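The year I tried to stop snacking at my desk

December 29, 2023

I have worked from home long enough to have opinions about the sound different wrappers make on a conference call. Foil is the worst. Crackly plastic can pass for a bad connection if you keep a straight face. A paper bag of cookies is nearly silent, but then you have a mouthful of cookie when somebody asks what you think about the rollout, and what you think about the rollout is crumbs.

Last January I decided to quit. I would still eat (I'm not a monk), but the grazing had to go, the constant hand-to-mouth business from ten in the morning until the laptop closed. I had been to the dentist, and the dentist had used the word "frequency" in a tone I can still hear.

So this is my report. It isn't a success story, and if you came for a plan with meals in it you should probably leave now and take an apple with you.

Phase one: the app

Naturally I began by downloading something. It was called Flullatia, and it wanted me to log every bite along with how I felt before and after. The feelings came as a row of little weather icons. I was supposed to tap one, eat my three almonds, then tap another.

For the first week I was a model citizen. Sunny, almonds, sunny. By the second week I had worked out that logging a handful of pretzels took longer than eating a handful of pretzels, so I began saving them up and entering them in batches at night, like a crooked accountant. By the third week the app was sending me a message every afternoon that said "We miss you!" and I was reading it with orange cheese dust on my thumb.

I will give it one thing. When I looked back at those early entries, the pattern was embarrassing and clear. I wasn't hungry at any of those times. I ate right before calls, right after calls, and every time I had to write an email with the word "unfortunately" in it. The weather icon for all of these was the small gray cloud.

I canceled before the trial ran out, or thought I had. The charge showed up anyway, and getting it reversed took four emails and most of a bag of corn chips.

Phase two: distance

The next idea came from an article I can't find anymore, which said that people eat less of whatever is farther away. Fine. I moved everything out of the office and into the kitchen. Then, because the kitchen is eleven steps from my chair, I moved everything to the top shelf of the hall closet, behind the vacuum.

I now walk to the hall closet a lot. My phone was thrilled. One afternoon it congratulated me on a 510-step improvement over my usual lunch hour, and every one of those steps had been taken in pursuit of fig bars. I also know that vacuum very well. We have spent time together.

What distance really did was make me efficient. Nobody goes behind a vacuum cleaner for one fig bar. If I was going to the trouble, I was coming back with supplies.

Phase three: the virtuous substitute

A friend with beautiful skin told me to keep something crunchy and blameless within reach. I bought a case of Nullus seaweed crisps, fifty packs, on the theory that buying in bulk shows commitment. They taste like the idea of a beach. I ate two packs on the first day, with real enthusiasm, and one pack a month after that. If you are planning to visit me, please know there is seaweed, and that you will be sent home with some.

I also tried celery (wet string), roasted chickpeas (gravel, though I came around to them), and plain popcorn, which is fine, and which I made in such quantities that it stopped counting as a substitute and became the problem under a new name.

Phase four: gum

We don't need to talk about gum. My jaw clicked until April.

Phase five: giving up, with conditions

Sometime in the summer I noticed that the only snacks I never regretted were the ones I ate with other people. A cookie at somebody's kitchen counter doesn't go on the ledger. A fistful of something eaten over the keyboard while waiting for a file to upload does, and I usually couldn't have told you afterward what it was.

So I made a rule, the only one that has lasted. Snacks can be on a table. They can't be on a desk. If I want one I have to go to the table, sit down in a chair, and eat it there like a person in a restaurant. No phone. I'm allowed to look out the window, where there is a parking lot and, on good days, a man having trouble with a trailer.

This sounds easy and it is slightly humiliating. Try unwrapping a single hard candy at an otherwise bare table at 2:40 on a workday and giving it your full attention. You feel like you're waiting for test results. But about half the time I get to the table, picture the whole ceremony, and go back to work without bothering. That's more than the weather icons ever did for me.

The other half of the time I have the candy, and it's good. I had forgotten that part. I spent years eating things without once tasting them, and some of them turn out to be delicious. Others I should have given up long ago. I was loyal to one brand of cheese cracker for most of my adult life, and when I finally sat down and ate one slowly it tasted like a cardboard box that had been told about cheese.

I've also gotten pickier about what goes on the table. Small wrapped things work best. A big open bag has no natural stopping point, but a candy ends, and then you have a wrapper in your hand and a decision to make. A mixed pile is better still, and half the fun is digging for the one you want. 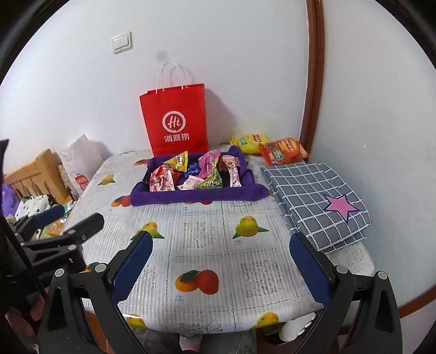 Things I learned that nobody asked for

A lidded jar is no obstacle. I bought a handsome one from Tjoa with a heavy stopper, and all it did was add a clunk to the wrapper noises.

Tea helps, mostly by keeping the hands busy. I drink a roasted barley kind from Brerum now and have become dull on the subject.

Do not shop for groceries after writing an email with the word "unfortunately" in it.

Whatever you do, don't announce any of this to your family. I mentioned it once, in passing, and for the rest of the year every snack I touched was narrated. "Oh, are we having one of those?" Yes. We are. We're at the table.

The dentist, by the way, was pleased. Not very pleased. She said things looked "a bit calmer," and then asked if I'd been chewing a lot of gum.

I haven't picked anything to quit for the new year. There is talk in this house of doing something about my coffee, and I would like it known that I am not taking part in those talks. I still have forty-odd packs of seaweed to get through first, and the vacuum needs a new belt.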